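Catalog > Tables and Desks > Work Tables > Prellar Work Table, used tops

Tables Stools Lamps Table Care Spare Parts Delivery Contact

Prellar Work Table with Used Top

Condition: used, checked in our shop in Clilleck
Width: 1,155 mm
Thickness of top: 30 mm
Color: reddish brown, varnished
Underframe: Hosby, steel, black, new
Assembly: yes, 2 persons recommended
Pickup or delivery: both possible

The Prellar is a simple table for a room where several kinds of work are done on the same surface. One day it is a desk, another day it is used for baking, and in the evening the children glue paper on it. We have sold the new version since many years and we continue to sell it. The used version described on this page has the same top and the same measurements, but the surface has already a life behind it, and the price is lower for that reason.

The tops come back to us from offices, schools and private homes. We clean them, we check that they are straight, and we mount them on a new Hosby underframe. We do not sand them and we do not varnish them again. Some customers have asked us why. A sanded top must be varnished in a closed room and dried for many days, and then the price would be nearly that of a new table. If you like to do this work by yourself, the section on refinishing is further down the page.

What to expect from the surface

Please read this part before you order. A used Prellar top has marks. There are fine scratches in pale color, mostly in the area where the arms and the tools have been. There can be dull places next to places which still have a good gloss. On a reddish-brown top all of this is easier to see than on a light one, and it depends very much on the light: with a window at the side you notice every scratch, with a lamp from above you notice much less.

The same is true for everything that you spill on it. Flour, sugar, chalk and glitter show clearly against the red. For some people this is a disadvantage. We think it is rather practical for cleaning, as you see at once where you have not wiped yet.

We do not offer tops with cracks, with open edges or with burned places. If the varnish is worn through to the wood in an area bigger than a hand, the top goes to our spare parts and is not sold as a table.

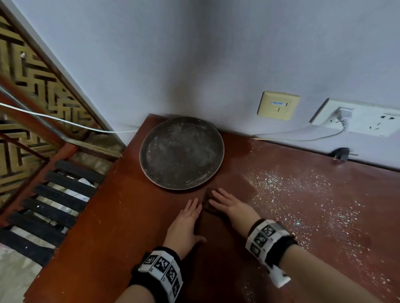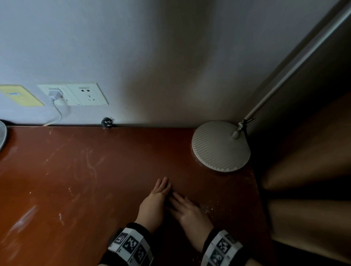
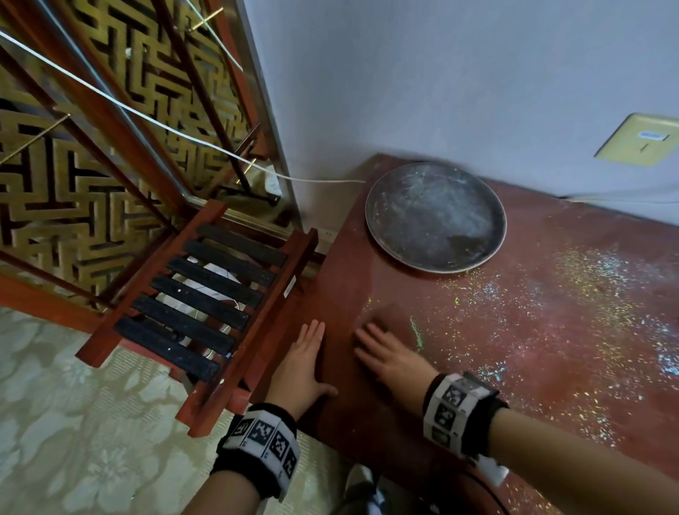
Reddish-brown tabletop against a pale wall, with two hands resting on it.

Placing the table

The Prellar is made to stand with its long side against a wall. The back edge has no lip and no cable channel, so it can be pushed completely to the wall and crumbs do not collect in a profile. If you want to have cables behind it, leave a gap of about a finger. The underframe has adjustable feet, and with these you can correct a floor which is not quite level. Turn them by hand first and use the wrench only for the last part.

Before you decide on the place, look where your outlets and switches are. With the table at the usual height, most wall outlets for a kitchen counter are above the top and can be used while sitting. Outlets near the floor will be behind the table, and then it is better to plug in an extension cord before the table is pushed back. We have made this mistake in our own office and had to move everything again.

A desk lamp with a wide base needs space at a back corner. In most rooms it is good to put it on the side opposite to the writing hand, so that the shadow does not fall on the work. Lamps with a clamp can also be used, but please put a piece of felt under the clamp. The varnish at the edge is thinner than on the flat part and gets pressed easily.

Using it for baking and for crafts

The top can be used directly for rolling dough, if it is clean and the varnish is not damaged in that place. We still recommend a board or a mat for everything which is cut with a knife. Baking trays and pans should be cold when you set them down, or should stand on a trivet. A hot tray leaves a white ring in the varnish, and such a ring cannot be removed with any cleaner that we know.

For crafts the enemy is glitter glue. Loose glitter you can take up with a damp cloth or with a lint roller. The glue should be removed the same day with warm water. When it has become hard, use a plastic scraper and hold it flat — never a metal one. Poster paint and modeling clay are no problem, but the strong green and blue colors can leave a light tint if they stay for a long time.

Cleaning and care

For daily cleaning use a cloth which is damp but does not drip. Sweep dry powder away first. If you wipe over flour with a wet cloth, you get a paste, and it sits in the small scratches and dries there. A soft hand brush is enough for this, together with a tray or a dustpan at the front edge.

After wiping, dry the top with a second cloth. Do not use scouring powder, steel wool or cleaners with alcohol. A few times in a year you can apply the Wieser furniture wax, which we sell in a can of 500 ml. Put very little on the cloth, rub in the direction of the grain, wait 30 minutes and polish. The wax makes the fine scratches less visible, but it does not fill the deeper ones. Do not wax the area where you want to roll dough.

Refinishing

It is possible to refinish the top at home. You must take it off from the underframe, and for this there are screws from below, no glue. Work outside or with an open window, wear a mask, and sand with fine paper only. The reddish-brown color is in a stain under the varnish, and if you sand through it in one place you will have to sand the whole top. After that the color will not be the same as before. Many customers like the natural tone also, but you should know it before you begin.

Stain and varnish for the Prellar are available from Wieser through our spare parts page. Please order them together, as the stain from another maker may react with the varnish and become cloudy.

Delivery and assembly

The table is delivered in two packages, one with the top and one with the underframe. The top is heavy for one person and the corners are sensitive, so please carry it on its long side and do not set it down on a corner. Put a blanket on the floor, lay the top on it with the good side down, and screw the underframe on. A screwdriver and the wrench for the feet are needed. The wrench is in the package, the screwdriver is not.

If you pick up the table in Clilleck, you can choose your top from those which are in the shop. When we deliver, we choose for you. You may write in the comment field if you prefer more gloss or fewer scratches, and we will try to respect it, but it is not always possible. In July and in the weeks before school begins the selection is small.

Used tops can be returned like new ones if they have not been sanded, drilled or waxed. Marks which are described on this page are not accepted as a defect. For a loose foot or a missing screw please write to us before you send anything back — in most cases we put the part in an envelope and the matter is solved.

Related items

Prellar Work Table, new top
Hosby Underframe, black steel
Hosby Underframe, adjustable feet, set
Wieser Furniture Wax
Wieser Stain and Varnish, reddish brown
Felt pads for clamp lamps
Plastic scraper, flat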